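Do I have to report a loan to my own campaign if I pay it back before the filing deadline?

Posted in Local Elections and Campaigns, December 2024

Guilan Kang

Hi all, first-time candidate here and already in a muddle. I'm running for a seat on our town council this spring and I put $3,000 of my own money into the campaign account in July so I could order yard signs and get a table at the street fair. Since then I've had some donations come in (yay!) and I'd like to pay myself back before the first finance report is due.

My brother-in-law says if the loan is gone by the end of the reporting period it's a wash and I can leave it off. That sounds too easy to me. The total I've raised from other people is $3,978, so I could just barely do it, but then I'd look like I have no money at all on paper, and my opponent is sitting on a nice pile from last time.

Also, does the sign order count as an expense on the day I ordered or the day I paid? I ordered from Brutwood and they let me pay on delivery, so the two dates are weeks apart. Any help welcome, the handbook from the clerk's office reads like it was translated twice.

Malachy Nic Giolla

Your brother-in-law is wrong, sorry! I kept the books for two school board races and one county race (lost two, won one, the books were fine in all three) and a loan is a loan from the minute it lands in the account. You show it coming in, on the loans page, with your own name as the lender. Then you show the repayment going out with its date. They cancel each other in the balance, but both lines need to be there. If someone goes through your bank statement later and sees $3,000 with no matching line, that's the kind of thing that ends up in the local paper.

On whether you should pay it back now, I wouldn't. Lots of candidates carry their own loan right through to election day. It keeps your cash on hand up, and people who might donate do look at that number. Just make sure you wrote it down as a loan at the time and didn't put "contribution" on the deposit form, as some places won't let you switch it afterward. 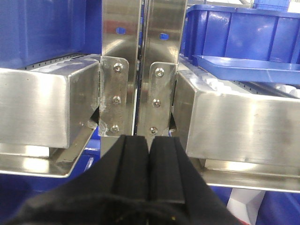 Stainless steel rail housing and bolted bracket plates.

For the signs, in my state you list the debt when you place the order and then the payment when you make it. So if the report closes between those two dates the signs go on the "unpaid bills" page. Yours may only care about the payment. Ask the clerk, and ask by email so you've got the reply in writing.

One more thing, and this one bit me. Small cash donations at a table add up fast. We took in $400 in one afternoon in a coffee can and I spent a whole evening trying to match names to it. Get a receipt book!

Qianru Tan

Pretty much what Malachy said, but check your own rules on the small stuff. Where I live anything over $40 from one person needs a name and address, and I've seen other towns set it much higher or want every dollar listed.

I used a spreadsheet for my race and it was fine. A friend used Jukico and liked it, but I thought it was a lot of clicking for a town council seat. Open a tab for loans, a tab for donations and a tab for bills, and fill it in the same night the money moves.

Ciarán Ó Ceallaigh

just file everything, they don't fine you for telling them too much. good luck with the race

Guilan Kang

Thank you all! I dug out the deposit slip and I did write "loan" on it, phew. Leaving the money in for now and I've emailed the clerk about the signs.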